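Two arms, one shelf and a lot of evenings

So the last time I wrote about the robot, the second arm was a pile of brackets in a shoebox and I was complaining about screws. It's now an arm! It has all its joints, it has a gripper, it holds itself up when the power is on, and it flops over like a tired dog when the power is off (I've learned to keep a folded towel under it). That gives me a pair, and a pair was always the plan, because one arm can pick things up but two can hold a thing and do something to it, and I really want to see that happen on my own bench before I get bored and go back to bikes.

The real hardware lives at the shared workshop in Histamthorpe, where I rent half a bench and one shelf. It's a great place with terrible hours for somebody with a day job. I can usually get in after 7 p.m. and I have to be packed up by ten, and by the time I've found my clamps and plugged everything in there isn't much evening left. So this winter I finally did the thing I'd been putting off and built the whole setup in simulation, so I could work on it at my kitchen table in socks.

I'm using Fikre for that. I tried a fancier simulator first and spent two weekends getting the lights to turn on, so I switched. Fikre is a bit plain and the manual reads like it was written at four in the morning, but it loads my arm files without a fight and it runs on my old desktop. The arms went in first, joint by joint, with the limits copied off the real ones. Then a table, then a handful of household things to grab. The last piece was the shelf, and that one ate most of January.
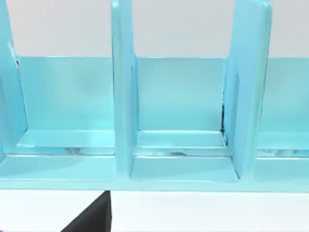 I modeled the shelf myself, from scratch, because I plan to build the real one from the same drawing and I wanted the two to match. Big mistake for a first modeling project! It started as a plain box with dividers and then I kept adding to it: a base strip so it had some weight at the front, a low ledge across the floor of each compartment so things wouldn't slide right back out. I went with a light turquoise because it was the first color I clicked that I didn't hate. And for days I believed my panels all met properly, until I brought the view right down close with the gripper finger poking up underneath, and there was a little black gap in the corner of the middle compartment, where the back wall is supposed to touch the side. I had typed one panel in a hair too narrow. It doesn't hurt anything in the simulation, but if I'd cut wood from those numbers I would have been out there with filler.

I've left it in for now. I fixed the drawing and haven't exported the shelf again, since every time I export it I have to redo the collision shapes, and I would rather clean the oven.

About collision shapes, for anyone starting out. The simulator keeps two versions of every object, the pretty one you look at and a rough one it uses to work out what's touching what. If you let it make the rough one automatically, it likes to wrap the object up like shrink wrap. For a block that's perfect. For a shelf it means the open parts get filled in, and your arm will reach for a compartment that looks wide open and bang its knuckles on nothing at all. I watched this happen over and over and blamed the motor settings. I changed gains, I slowed everything down, I added a pause before the reach. Then I turned on the view that shows the rough shapes and saw one great solid brick where my shelf should be. I rebuilt it out of separate flat boxes, one per panel, and the arm went in on the next try.

The other thing I got wrong was the size of the table. I'd made it the size of the table I wish I had.

Once the shelf was behaving I moved on to actual grabbing. My rule was to start with the dullest object possible and work up, and the dullest object possible is a block. It has flat sides, it doesn't roll, it doesn't have a handle, and if you knock it over it's still a block. I put the gripper up over it with the fingers wide open and just let it come straight down, again and again, moving the start position a little each time.

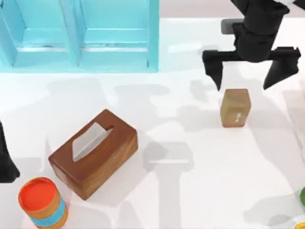
My first set was 100 tries, which took one evening and a pot of tea, and 11 of them failed. I was thrilled with that until I looked at which ones. Every single miss came from the same side of the table, the side farthest from the arm's base, and in all of them the fingers came down at a slight tilt and pushed the block away. The arm was running out of reach and the wrist was making up the difference in the only way it could. On the real one I would have heard the motors grumbling and guessed. In the simulator it all happens in silence, and you have to go and look at the numbers.

The fix was to move both arm bases closer in. That sounds simple, and in software it took me less time than it takes to type this paragraph, but on the real bench it meant drilling a new mounting plate. I bought the plate from Follon, same as the motors, and I'll say again what I said last time: their parts are fine and their packaging is a disgrace. The box arrived with one corner completely open. How there were any bolts left in it is beyond me.

Somebody in the comments last time asked what the arms are based on. They're Plurka arms, more or less. Plurka is an open design that gets passed around the hobby forums, and I've changed the wrist and the fingers and left the rest alone. The stock fingers are short and stubby and I wanted something longer that comes to a narrow end so it can get in next to a shelf wall. The longer ones bend a bit under load (the real ones, I mean) and I've been going back and forth on whether to print them thicker or put a strip of metal down the middle. I'm leaning toward the metal. If anybody has tried it with printed parts, tell me how you kept the strip from rattling!

People always want to know about money too, so here goes. I set myself a limit of 3,000 dollars for the whole project, both arms, power supply, controller, everything. I'm still under it, but only because I decided the desktop doesn't count, and neither does the drill bit I snapped, nor the second drill bit. The simulation side has cost me nothing except a lot of sleep.

After the block came the cup, and the cup was where I started having fun. It's a small one with fine ridges or stripes down the side, and it's a lot less forgiving. Squeeze too early and it tips, squeeze too low and the fingertips scrape the table, squeeze too hard and (in simulation anyway) it shoots out across the table like a bar of wet soap. I've had it launch off the edge and keep falling forever, because I never bothered to model a floor. 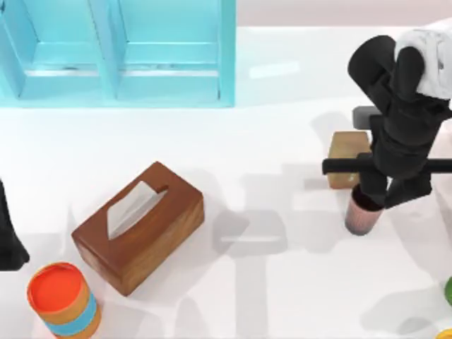 The thing that helped most was friction. Fikre gives every surface the same default value and it's way too slippery for rubber-tipped fingers, so I did a very scientific test where I put a strip of my fingertip rubber under a mug on a cutting board and tilted the board until the mug slid. I measured the angle with my phone, did the math on the back of a receipt, and typed that number in. Grasping got better right away. It's not perfect, and I'm sure a person who does this for a living would wince, but it's a number that came from something I own and I trust it more than the default.

The second helpful thing was closing the gripper in two steps. First it shuts quickly until the fingers are nearly at the cup, then it slows way down for the last bit and stops as soon as the load on the motor goes up. I'd read about doing this and skipped it because it sounded fussy. It took me 40 minutes to write, including the time I spent looking for a missing minus sign.

I did set up a clutter test as well, where the things on the table get shuffled before each run. I'm glad I did, but my results so far are a mess and I don't want to post numbers I don't believe in. What I can say is that the two arms are a problem for each other. Each one plans its path as if it were alone in the world, so they'll both happily head for the middle at the same moment. On the screen they bump and jitter and I press reset. At the workshop I'd be buying new gears. Until I've got that sorted, only one real arm gets powered up at a time, and the other one naps on its towel.

Next on the list is the real shelf. I've got the wood picked out and I've booked the table saw for the first free evening slot. I still have to decide on paint, and I'm pretty sure I can't get that turquoise at the hardware store in town without having it mixed, so it may end up plain gray until spring. Then I want to run the same block test on the real bench with the same start positions and compare the misses one for one. If they happen in the same places I'll be over the moon.

Oh, and I owe a few of you the wrist files. They're on my other drive. I'll put them up once I've renamed everything, as right now the good version is called wrist_final_old_2 and I don't want to be responsible for what happens if you print the wrong one.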